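Home Forums Grippers and End Effectors Help Log in

We use cookies to keep you signed in. Accept Manage settings

Comparing two grippers in simulation before purchase

Lise Gauthier

Our department has been asked to recommend one of two grippers for a small tabletop arm. The candidates are the Akel two-finger model and the Gumley model with curved fingers. Both have been loaded into the same simulated room, with the same arm, table and blocks, so that only the gripper changes between runs.

The total stands at 1,652 simulated grasps. Of these, 184 were recorded as failures, and most of the failures involve the long block. The cubes present little difficulty for either gripper. We would like to know whether the failures reflect the gripper design or the way the test has been set up. A view from the Gumley series is included for reference. The long orange-yellow block lies diagonally under the gripper, and the purple block and the red cube are farther to the right.
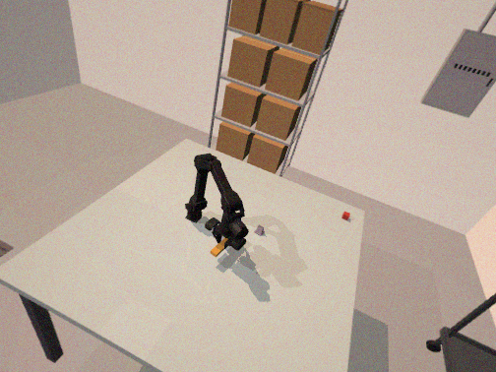 Reply from Ayantu Derese

The setup should be examined before any conclusion is drawn about the gripper. The following order is suggested.

1. Check the approach angle. In your view the long block is set diagonally on the table. If the wrist is commanded to a fixed rotation, the fingers will close across the corners of the block and turn it. Align the wrist with the short side of the block and repeat the series.

2. Check the contact settings. Friction and contact stiffness should be identical for both gripper models. Supplied model files frequently carry their own values, and these override the values set for the room.

3. Check the collision shapes. A curved finger is often reduced to a single convex hull, which fills in the inside of the curve. The simulated finger then touches the block earlier than the visible finger would.

4. Report the results by object. A single failure figure for all blocks conceals the difference you are trying to measure.

If the gap between the two grippers remains after these corrections, it may reasonably be attributed to the design – though a short trial on hardware is still advised before an order is placed.

Reply from Wei

Same problem with the Lidberg controller. Lowering the closing speed fixed it for us. Did not test the Gumley.

Reply from Lise Gauthier

Thank you both. The friction values were indeed different in the two model files. The series will be repeated with matched settings in September.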